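How to sort and store plastic food containers

Updated Mon 18 July

Most container drawers go wrong the same way. Lids drift to the back, bases get stacked with crumbs in them, and the big boxes end up holding things that have nothing to do with food. Set aside an hour and work through one cupboard at a time. Mine holds over 18 pieces, from a 284 mL snack tub to an 1139 mL Lovar box.

Step 1. Clear the table

Wipe the table and dry it before anything comes out of the cupboard. Bring the containers over in small lots, large ones first, so you can see what you are choosing between. 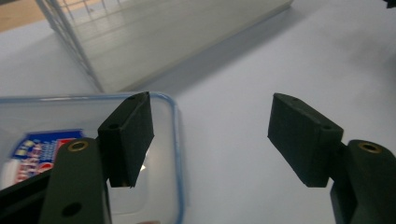 Clear container with a light blue rim, and a larger frosted box behind it.

Step 2. Match the lids

Press each lid on at the corners and run a thumb along the edge. A lid that lifts at one corner is warped and won't seal again. Dasano and Kong lids look alike but don't swap, so keep the brands apart while you test.

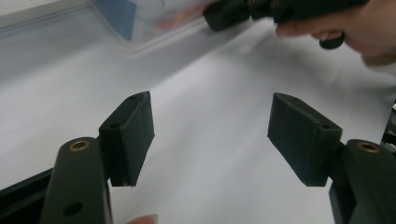

Bases that have no lid go in a separate pile. Leave the pile for a day in case the lid is in the fridge or a lunch bag, then recycle what is left if your council accepts that type of plastic. A smooth white surface makes this part easier — tinted rims and coloured lids show up well against it, though clear lids can still be missed. Lay a tea towel down for those.

Step 3. Wash and dry

Use warm water and a soft cloth. Scourers leave fine scratches that hold grease and colour. For tomato stains, make a paste of bicarb soda and water, leave it on for an hour and rinse. 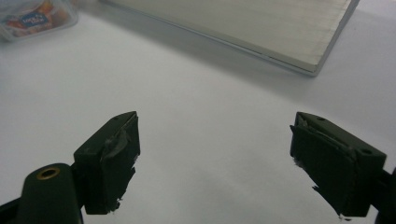 Stand everything upside down on a rack until it is fully dry, lids included. Any water left in the groove of a lid will smell within 2 days once the cupboard is shut.

Step 4. Put them away

Nest the bases by shape, largest at the bottom, and file the lids upright in a Listeck divider or an old loaf tin. Very large boxes go on the lowest shelf with their lids on.
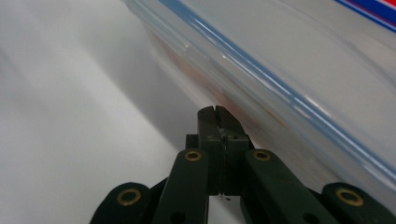
Large translucent food container on the table.

Check the cupboard again every few months. I did mine last in May and had four odd lids to throw out.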